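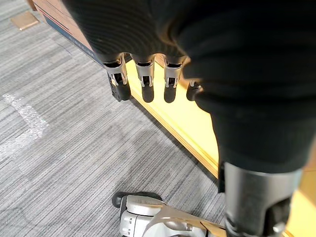 Hand spares and purchase planning - README

This folder holds the planning sheets for robot hands, spare parts and floor fittings at the Dradesitz workshop. It covers one budget year, starting in October. Sotiris Psarras keeps the sheets up to date. Panagiotis Triantafyllou signs off anything over the monthly limit.

Files

hands.csv - one row per hand, with supplier, fitting date and current state
spares.csv - fingertips, covers, collars, joint pins, screws
floor.csv - boards, carpet repairs, tape, boxes
quotes/ - supplier quotes as received, one file each
orders.csv - what was ordered, against which quote

orders.csv has 109 rows at present. Rows are never deleted. A cancelled order keeps its row and gets the status "void".

Columns in spares.csv

part - short name, lower case
fits - the hand model, or "any"
supplier - Brastix, Lazaridis or other
unit_price - in euros, without VAT
pack - how many come in a pack
lead_days - working days from order to delivery, as quoted
min_stock - order again when the shelf falls to this number
note - free text

Prices are per piece, even when the supplier only sells packs. Older rows from Lazaridis were entered per pack and have been corrected, but check the pack column if a figure looks too high.

How the minimums were set

Fingertips are the part we replace most, so their minimum is 30. Fabric covers are set at 10. Whole joints are set at 2, as they cost far more and Brastix will usually sell them singly. The minimums assume the present number of hands and should be raised before any new hand is fitted, as the first month of use tends to need extra tips.

Order tips and covers separately. Brastix ships a mixed order only when every item is ready, and the covers are slow.

Budget lines

A - new hands
B - spares and repairs
C - floor and fittings
D - carriage and customs

Carriage always goes under D, including on small orders. Boards and anything else used as a work surface go under C. Tools have their own budget and are not recorded in this folder.

Known gaps

The quote from Drurkness for a second set of hands does not include collars or cabling. It is entered in quotes/ as received, and line A has been left blank until a full price arrives.

Lead times are the suppliers' own figures. We have not yet compared them with delivery dates.

Some early repairs were paid from petty cash and have no order number. They are marked "pc" in the note column.

Changes

Send corrections to Sotiris with the row number and the old and new values. New suppliers need a quote on file before a row is added.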